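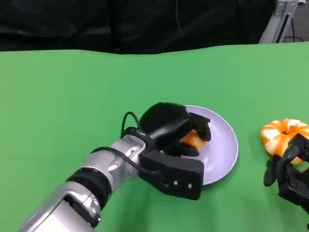

Put the plate down first and work out from it, Zinash said on the phone this morning, when I told her I was going to practice the table before Saturday's people come. Sorry, before the people come, I keep changing which day. She sets a table the way her mother did, plate, then bowls, then whatever is going to be passed, and the glasses last. I have always put the glasses out first and then spent ten minutes moving them.

6/6/24. Up at 6:30. Gray until lunch, then warm. Opened the back window and left it open.

I tried it her way and it does go faster. With the plate down I could see how much room was left for the serving things, and it wasn't much. The big oval dish will have to stay on the counter and people can get up for the rice. I don't mind that. Last June we had everything on the table and Aleksandra ended up with her elbow in the yogurt.

After that I went through the cupboard by the stove, which I had been putting off. The plates we use are all at the front and the ones from the Dravovstead house are at the back, behind the roasting pan. Took them all out. Two had chips on the rim. One chip is small and on the underside so I kept that plate and threw out the other. Washed the rest in Fernus, the last of the bottle, and stood them in the rack. Some of the gray marks came off with baking soda and some did not. I think those are from knives and they are there for good.

Counted what was left at the end, since that was the point of getting them out. We have 8 that match, which is enough if the children eat from the small ones.

Walked to Fandham at eleven for vegetables and more dish soap. They didn't have Fernus, so I got the store kind. The peppers were good. I wanted orange ones for the stuffed peppers, the red ones go soft too quickly in our oven, and I went through the crate looking for ones with a flat bottom. A woman beside me was doing the same thing and we kept reaching for the same pepper. I let her have it. Also onions, parsley, a lemon, and a bag of rice we did not need. I saw the rice at home as soon as I opened the cupboard.

Spent the early afternoon on the bowls. They have never had a proper place. Some were with the mugs and some were stacked inside the colander, and every time I wanted the colander I had to find somewhere to put the bowls. I have now put them on the low shelf, the deep ones to the left and the shallow ones to the right, with the plastic containers behind.

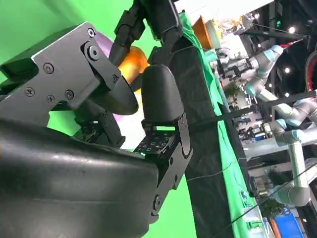

The lids are a separate problem. I matched as many as I could and put the leftover ones in a bag under the sink. If nothing turns up for them by the end of the month they can go. I wrote "lids, end of June" on the bag so I won't start wondering about it later and keep them another year.

I also tried the bright colors together, for the table. I used to think everything had to match. The plain plates can take an orange bowl or a purple one next to them and it looks fine, a bit like a children's party but fine. The white ones I'll use for the sauces.

Made one stuffed pepper as a test, for my own lunch, very late. Cut the top off, took out the seeds, filled it with rice and onion and some of the Abera spice mix. Stood it in the small dish with a little water and covered it. It needed 37 minutes in the end. I had planned on half an hour, but the sides were still stiff when I checked. More salt next time, and more lemon. The bottom leaned even though I had picked it for being flat. Maybe I can wedge them against each other when the dish is full.

Called Aleksandra in the evening to ask if she still doesn't eat onions.

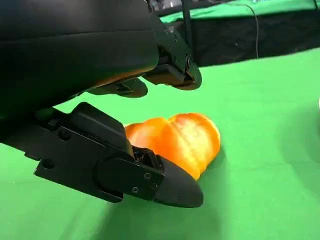
Lay them on their sides, Aleksandra said, a pepper wants to lie down anyway and you are only fighting it. Her way is to cut it lengthwise, leave the stem on, and fill the two halves like boats. She says they cook faster and nobody has to saw through a whole one at the table. And yes, she still doesn't eat onions, but she will eat around them if they are big enough to find.

So I'll do halves. It means the long baking dish, and the long dish is on top of the wardrobe with the Christmas tins. Will get it down tomorrow.

Also tomorrow: wipe the low shelf again, iron the cloth, ask Zinash to bring her serving spoons, use up the lemon. The top I cut off the test pepper is in the fridge and can go in an omelet.

Bed by ten. My hands still smell of onion.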